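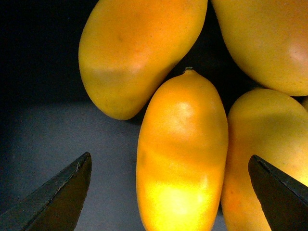 Acta de la reunión de seguimiento del servicio de reposición y recogida de fruta
Fecha: 1 de enero de 2025
Lugar: sala de la planta alta, almacén de Clindbridge
Preside: Jolene Pearce
Asistentes: representantes de frutería, compras, mantenimiento y sistemas; por parte de Nitix, la responsable comercial y el técnico de puesta en marcha

1. Apertura y lectura del acta anterior

Jolene dio la bienvenida a todos y agradeció muy de corazón que hubieran venido en una fecha en la que cualquiera preferiría quedarse en casa con los suyos. Recordó que el café y el roscón corrían por cuenta de compras, cosa que se celebró con un pequeño aplauso. Se leyó el acta anterior y se aprobó con una sola corrección: donde decía «contrato» debe decir «oferta», puesto que todavía no se ha firmado nada con Nitix.

2. Presentación de la oferta de Nitix

La responsable comercial repasó la propuesta, que consiste en el alquiler de un equipo con brazos y pinzas para pasar fruta suelta entre expositores y cestas, con instalación, formación y mantenimiento incluidos. La cuota sería de 287 euros por semana durante un periodo inicial de 36 semanas. Compras preguntó si el precio incluye el repuesto de los dedos de las pinzas, que es lo que más se gasta según la experiencia de la tienda de Raltton. La respuesta fue que incluye un juego de repuesto y que los siguientes se facturan aparte. Se pidió que esto conste por escrito en la oferta, con el precio de cada juego.

También se habló de la propuesta de McKinnon, que llegó la semana pasada y que varios de los presentes no habían tenido tiempo de leer con calma. Es más barata en la cuota, pero cobra 400 euros por cada visita técnica. Se acordó no descartarla y compararla punto por punto en la próxima reunión.

3. Manejo de la fruta delicada

Frutería explicó, con bastante detalle y mucho cariño por su género, que el mango es la pieza que más le preocupa. Una manzana aguanta casi cualquier trato razonable, pero un mango maduro guarda la marca de cada dedo y el cliente la ve enseguida. Pidió que las pruebas se hagan con fruta en distintos puntos de maduración, mezclando mangos verdes y amarillos, y que cada pieza se revise al día siguiente, cuando ya han salido los golpes.
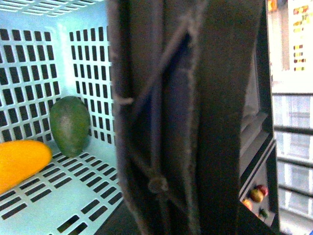
El técnico de Nitix estuvo de acuerdo y añadió que la fuerza de cierre puede ajustarse por tipo de fruta desde el panel. Lo que no puede hacer por ahora el equipo es decidir por sí solo si un mango está blando; esa selección tendría que seguir haciéndola una persona de frutería antes de empezar el turno. Hubo un rato de conversación sobre este punto — quizá más largo de lo previsto, pero todo el mundo quería opinar — y se convino en que no es motivo para rechazar la oferta, aunque sí para negociar el precio.

Sistemas preguntó por el registro de piezas caídas. Nitix enviará una hoja de muestra con los datos de otra instalación, sin nombres.

4. Cestas y expositores

Mantenimiento recordó que los expositores de madera no se van a cambiar, y que por tanto el equipo tendrá que acomodarse a ellos y no al revés. Le inquieta el roce de las cestas contra el canto delantero cuando se trabaja por encima de los cajones.
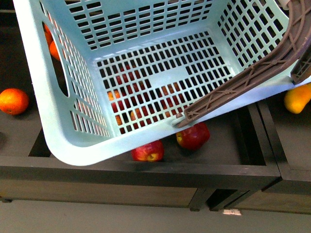

Se propuso poner un perfil protector en el canto y marcar una altura mínima de paso sobre la fruta. Jolene comentó que en su anterior destino se usó algo parecido y que dio buen resultado, con la única pega de que hay que limpiar por debajo a menudo. Mantenimiento preparará un presupuesto para 17 expositores y lo traerá a la próxima reunión.

En cuanto a las cestas, se quiere seguir con el modelo de plástico perforado, que pesa poco y se lava bien. La duda está en el asa: compras preguntó si el equipo necesita que esté levantada para trasladar la cesta, y el técnico contestó que hay dos maneras de hacerlo, por el asa o por el borde, y que le gustaría ensayar ambas antes de recomendar una. Frutería rogó que se piense también en las compañeras que levantan esas cestas a mano todo el día. 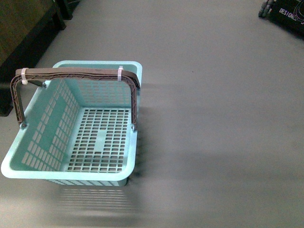

Cesta con el asa levantada y dos bridas blancas en el agarre.

5. Acuerdos

Nitix remitirá la oferta corregida, con los repuestos desglosados.
Compras preparará la comparación con McKinnon.
Frutería apartará mangos verdes y maduros para las pruebas y anotará su estado al día siguiente.
Mantenimiento presupuestará los perfiles protectores.
El técnico ensayará el traslado de cestas por el asa y por el borde.

6. Ruegos y preguntas

Sistemas pidió una toma de corriente más cerca de la zona de fruta. Mantenimiento lo mirará. Jolene dio las gracias otra vez a todos por su paciencia, deseó un feliz año a los equipos y a sus familias y levantó la sesión. La próxima reunión será a finales de enero, en la misma sala, y la convocatoria se enviará por correo.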